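# Perguntas frequentes — doar, comprar e ajudar na Dristitz

Última revisão: 2019-01-24

A Dristitz é uma loja solidária de móveis, eletrodomésticos e artigos para a casa em segunda mão. Tudo o que vendemos foi doado, e a receita paga pequenas obras em habitações de famílias com poucos recursos. As respostas abaixo tratam das dúvidas que chegam mais vezes ao balcão e ao correio eletrónico. Se a sua não estiver na lista, escreva-nos ou passe por cá.

## Doações

**O que posso doar?**

Mesas, cadeiras, cómodas, estantes, camas desmontadas, candeeiros, louça, panelas, livros, ferramentas manuais e eletrodomésticos que funcionem. Aceitamos também material de construção que tenha sobrado de obras: azulejos, portas com aro, torneiras, lavatórios e tinta em latas por abrir.

**O que não aceitam?**

- Colchões e almofadas usados
- Cadeiras auto para criança e capacetes
- Medicamentos e cosméticos
- Televisores de tubo
- Botijas de gás, cheias ou vazias
- Móveis com caruncho, bolor ou peças estruturais partidas

Em caso de dúvida, mande uma fotografia antes de carregar o carro. Respondemos normalmente no próprio dia.

**Preciso de marcar para entregar?**

Para sacos e caixas, não. Para móveis grandes ou mais do que uma carrinha de material, pedimos que ligue na véspera, porque o cais só tem espaço para um veículo de cada vez. A entrada das doações é pelas traseiras, na Rua Howells. Não deixe nada à porta fora de horas. O que fica na rua durante a noite costuma apanhar chuva e acaba por ir para o lixo, com custos para a loja.

**Fazem recolha ao domicílio?**

Sim, de peças que não caibam num carro ligeiro. A recolha é gratuita dentro do concelho. Fora dele, cobramos o combustível. A equipa leva dois elementos e não desmonta roupeiros embutidos nem cozinhas; isso tem de estar feito quando chegarmos. Se o prédio não tiver elevador, avise ao marcar.

**Recebo recibo?**

Sim, se o pedir no momento da entrega e indicar o nome e o número de contribuinte. O recibo descreve os artigos, mas não lhes atribui valor. Não conseguimos emitir recibos para entregas de que não ficou registo.

**Posso escolher para onde vai o dinheiro da minha peça?**

Não. A receita entra toda na mesma conta e é distribuída pelas obras já aprovadas. Quem quiser apoiar uma obra em particular pode fazer um donativo em dinheiro com essa indicação.

## Comprar na loja

**Os preços são negociáveis?**

Não. Os artigos que ficam muito tempo por vender descem de preço pela cor da etiqueta, e a cor em desconto está afixada junto à caixa.

**Posso reservar uma peça?**

Pode, com pagamento integral. Guardamos móveis pagos durante uma semana. Depois disso voltam para a loja e o valor fica em crédito.

**Os eletrodomésticos têm garantia?**

São todos ligados e experimentados antes de irem para a venda, e levam uma etiqueta com a data do ensaio. Se não funcionar em casa, traga-o com o talão no prazo de 14 dias e trocamos por crédito. Nos restantes artigos não há trocas, por isso meça a sala e as portas antes de comprar.

**Fazem entregas?**

Trabalhamos com a transportadora Rorno, que cobra diretamente ao cliente. Os preços dependem do andar e da distância e estão numa tabela ao balcão. Se preferir tratar do transporte com outra pessoa, também pode.

## Voluntariado

**Que idade é preciso ter?**

16 anos, com autorização escrita de um dos pais até aos 18. Não há idade máxima.

**Que tarefas existem?**

As mais habituais são receber doações, limpar e etiquetar, arrumar expositores e atender ao balcão. Temos ainda lugares na carrinha, para quem pode levantar pesos, e na bancada de reparação, para quem percebe de eletricidade ou carpintaria. Na primeira vez fica sempre acompanhado por alguém da casa.

**Quantas horas tenho de fazer?**

O turno mais curto é de duas horas. Não exigimos um mínimo mensal, mas pedimos que avise quando não puder vir. Em agosto a loja funciona só de manhã e os turnos são menos.

**Tenho de levar equipamento?**

Traga calçado fechado e roupa que se possa sujar. Luvas, colete e óculos de proteção são fornecidos. Para o cais e para a carrinha emprestamos calçado com biqueira reforçada, do 36 ao 46.

**Estou coberto por seguro?**

Sim, desde que esteja inscrito e tenha assinado a folha de entrada nesse dia. A assinatura é obrigatória mesmo para quem vem só ajudar a descarregar.

**Posso ir com um grupo da empresa ou da escola?**

Sim, até 12 pessoas por turno. Os grupos marcam-se com Mali Pumphrey, com três semanas de antecedência. Em grupos escolares tem de vir um adulto responsável. No fim podemos passar uma declaração de presença, individual ou em nome da instituição.

**Como me inscrevo?**

Preencha a ficha ao balcão ou peça-a por correio eletrónico. Usamos a aplicação Treltix para os turnos: depois de inscrito recebe um convite e passa a marcar e desmarcar sozinho. Quem não usa telemóvel pode marcar por telefone, e alguém da loja lança o turno no sistema. 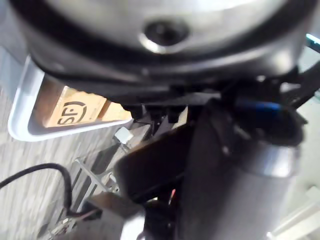
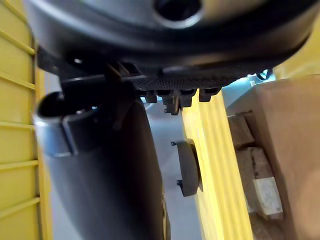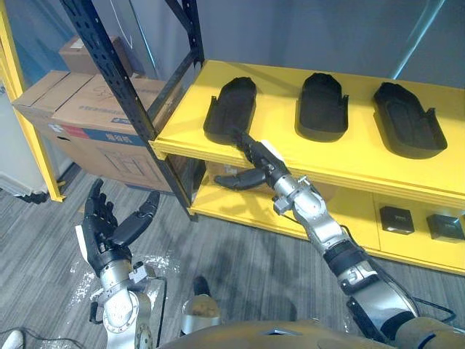

**Os voluntários têm desconto na loja?**

Têm 20% a partir do quinto turno. O desconto é pessoal e não se aplica a artigos que estejam na loja há menos de um dia. As compras dos voluntários são sempre registadas por outra pessoa, no fim do turno.

**Posso deixar o carro no parque?**

Durante o turno, sim, nos lugares do fundo. Os da frente são para clientes e para quem vem carregar.

## Contactos

**Onde fica a loja?**

Na Rua Howells, 214, com entrada de clientes pela frente. A paragem de autocarro mais próxima fica do outro lado da rua. Há uma rampa à direita da porta principal e casa de banho acessível no piso da loja.

**Com quem falo sobre cada assunto?**

- Recolhas e entregas de móveis: balcão das doações, extensão 2
- Turnos, grupos e declarações: Mali Pumphrey
- Recibos e donativos em dinheiro: caixa, durante o horário da loja

As reclamações podem ser feitas no livro, que está na caixa, ou por escrito. Respondemos a todas as que trouxerem contacto.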